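Search this site
Search

Review: Fladano canvassing app, one election season in

14 comments | Share

Our town council campaign used Fladano from February until the polls closed. I ran the door-knocking side for Albertina Aguiar, who was standing for one of the open seats in the east ward, so most of what follows is about walking lists and turf maps. We paid for it out of campaign funds and had no contact with the company beyond the help desk.

Setup took an evening. You upload the voter file from the county, match the columns, and draw your turfs on a map. The importer choked on apartment numbers the first time and put an entire building under one door. Help answered the next morning with a column setting I had missed. After that the file loaded clean, with nearly 800 doors in the east ward list.

Cutting turf is the best part of it. You drag a line around some blocks and the door count updates as you go. I could hand a walker a list on a Tuesday evening two minutes after they showed up. In the last race we did this in a spreadsheet with a highlighter and a paper map, and I don't want to go back to it.

On the phone it is less good. The survey buttons are small and close together, and "Strong support" sits right next to "Moved." Malachy Hanrahan marked four people as moved on his first street and had to go back through them at my kitchen table. There is an undo, but only until you open the next door. The text is also hard to read in bright sun, even with the screen turned all the way up.
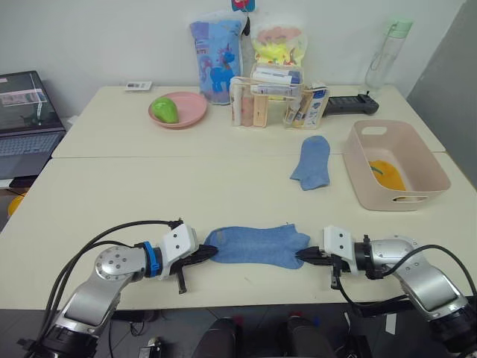 Photo: Sabine Brinkmann

Offline mode mostly works. Two of our turfs run along the river road where there is no signal, and the answers synced when the walkers got back to Main Street. Once they didn't, and we lost a full sheet of notes. I started asking people to take screenshots of anything important — a sign request, say, or a ride to the polls.

Reports are basic. You get totals by turf and by walker and can export everything. Rosemarie Diekmann, our campaign manager, wanted to compare contact rates by time of day and had to do it in the export.

We paid $700 for the season on the small campaign plan, which covers one race and unlimited walkers. Piline quoted us less, but it charges by the user and has no map cutting. For a race with a handful of walkers I would look at Piline first. For anything bigger Fladano is worth the difference, if they fix those buttons.

Rating: 4 out of 5

Share this review
Comments (14)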